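**Ticket 1152: Washer stops mid-cycle on Wool, shows E16**
Opened by: Silvan Strebel
Appliance: Fetis front loader, bought used
Status: open, then closed, then open, now closed
Last edited: April 2026

Keeping this in the house tracker with everything else, next to the ticket for the gate that opens when it feels like it. If you have the same washer and landed here from a search, skip to "What fixed it." The rest is me being wrong in order.

## Symptom

Wool cycle starts normally. It fills, rocks the drum back and forth a few times like it's thinking it over, then stops with the door locked and E16 on the display. Cotton runs fine. Quick runs fine. Spin-only runs fine and walks two inches toward the dryer, but that's ticket 234 and I've made my peace with it.

The manual says E16 means "contact service." The manual says this about every code except E1, which means the door is open, something I can usually work out on my own.

## Things I tried first

1. Turned it off and on. Then unplugged it for nine minutes, a number I got from a forum post written with enormous confidence. No change.
2. Cleaned the drain filter. Got out two hairpins, a collar stay and a gray paste I didn't look into. No change, though it smells better.
3. Ran Wool with the drum empty. It finished! Closed the ticket.
4. Ran Wool with a sweater in it. E16. Reopened the ticket.
5. Swapped detergent, from the Plindus liquid to the Festodent sample that came in the mail. I'd assumed Festodent was for dentures and I'm still not certain it isn't. No change.
6. Checked the inlet hose for kinks. There was a kink. Straightened it, felt like a genius, got E16 again.

## Calling support

Sung, the repair outfit the seller recommended, has a phone menu with a separate option for "noise" and a separate option for "other noise." I picked neither and got a person, who was helpful. She asked whether the load was too heavy. I said it was knitwear. She asked how much the knitwear weighed when wet, and I had to admit I'd never had that conversation with it.

Her theory was the pressure switch, the part that tells the machine how much water is in the tub. Wool cycles use more water than Quick, and knits soak up a lot of it, so the machine keeps topping up and waiting for a level it never sees. After a while it gives up and calls it E16. An empty drum fills to the mark with no trouble, and that explained step 3, my finest hour.

While waiting for the callback I did the hand-wash pile in the bathtub. It took most of an evening and my lower back has filed its own ticket. The beige ribbed knit is folded on the bed now, on the pink sheet, and won't be going near the machine until I trust it.

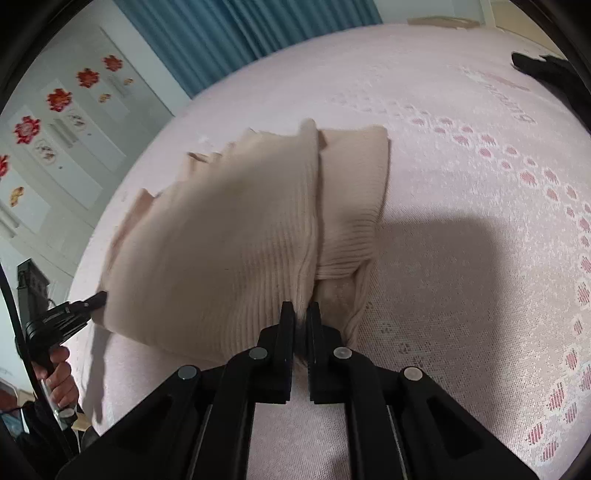

## What fixed it

- Unplug the machine and shut off the water. I did these in the other order and can report that it makes no difference except to your mood.
- Take off the top panel. Two screws at the back, then slide it toward you.
- Find the small round switch near the top with a thin rubber tube running down to the tub.
- Pull the tube off at the switch end and look through it. Mine was plugged with old detergent sludge near the bottom.
- Take the tube off completely, rinse it with warm water and let it dry.
- Put it back and make sure both ends are seated. I missed the lower one the first time and got a new code, E9, which also means "contact service."

Cost of parts: zero. Cost of the screwdriver I bought because I couldn't find the other screwdriver: more than zero.

## Follow-up

Ran Wool with an old scarf as the test pilot. Full cycle, no code, door unlocked by itself. Ran it again with the scarf and a cardigan I don't like. Same result, and I still don't like the cardigan.

Setting a reminder for June to pull the tube and check it. Also using less detergent, as the woman at Sung suggested twice.

Closing. Ticket 234 stays open.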